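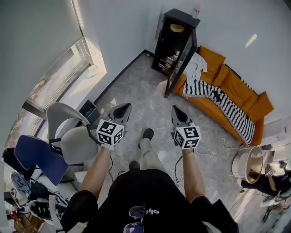
Glass door on tall black cabinet swings open by itself

3/10/18
Posted by Ross Baird

I have a tall black cabinet with a framed glass door, standing in the corner of the sitting room next to an orange-brown sofa. The floor is grey and marbled, with pale veining. The cabinet was sold as the Mandine and I bought it second-hand, without instructions.

The door will not stay shut. If I close it and let go, it drifts open over a few seconds and stops short of the sofa. There is no lock and I can find no magnet or catch on the frame. The hinges are the concealed cup type, two of them, and each has two screws on the arm. I have tightened everything I can reach. It made no difference.

The lower part is loaded with metallic things, which are heavy. The upper part has very little in it. The wall behind has a dark skirting board, so the back of the cabinet does not touch the plaster.

Is this a hinge fault, or is the cabinet out of level? I would prefer not to drill the frame if it can be avoided.

Elli Rautiainen

Check the level before you touch the hinges. A door that drifts open slowly and comes to rest at the same point each time is normally hanging on a line that is out of plumb. A worn hinge more often shows up as a door that drops at the free corner and rubs along the bottom.

Take the load out first. Put a spirit level against the side panel, on the hinge side, and read it. Then turn it through a right angle and read the front edge of the same panel. The second reading tells you whether the cabinet leans left or right, the first whether it leans forwards or back. Forward lean is the usual cause of what you describe.

If it leans forward, raise the front. On a floor like yours use hard plastic shims. Folded card compresses under load and you will be doing the job again by March. Slide one shim under each front corner, 2 mm to begin with, and read the level again before adding more. Both front corners must carry weight. If one is hanging, the carcass will twist and the door will go out of square.

Put the load back and take a final reading with the cabinet loaded. Glass doors are heavy for their size and a small change at the base shows clearly at the free edge.

While the cabinet is empty, fix it to the wall. The gap left by the skirting can be filled with a batten of the same thickness, screwed to the wall at the height of the top panel, with a bracket fixed through into it. A tall unit with a glass door should not be left free-standing, and keeping the heavy things low down is correct.

If the door still drifts once the side panel reads plumb both ways, look at the hinge springs. Sprung cup hinges pull the door shut over the last part of its travel. Unsprung ones look almost the same and have no pull at all. Yours may have been replaced with the unsprung sort by a previous owner. The cup diameter is usually stamped or can be measured with a rule, and the replacement must match both that and the overlay.

Boychuk

Just stick a magnet on it. Stamon do a self-adhesive one, no drilling. Clean the frame with spirit first or it falls off. Mine has held for two years on a lighter door than yours, so I can't promise anything with glass.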